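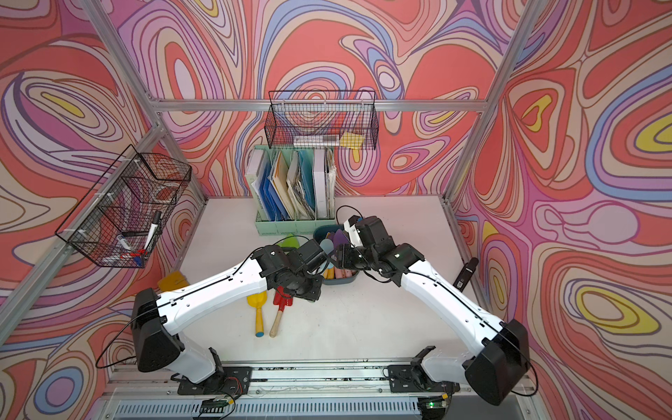 Sell the boat, Thoa Đặng had told her, sell it before May, and Thoa Tôn had said yes, yes, and hung up. Now 7 in the morning. Ketdale harbor, fog. The man wanted it for 2000 and not a dollar over.

She walked the deck once more. Her father's knots. His awful green paint, his initials under the bench.

"It leaks," she said.

"They all leak."

"The engine quits past Clollotdale."

He shrugged – counted bills with a wet thumb. She watched his hands and thought of teh winter he taught her to row, crying, both of them.

"2424," she said.

He laughed. She untied the rope and got in.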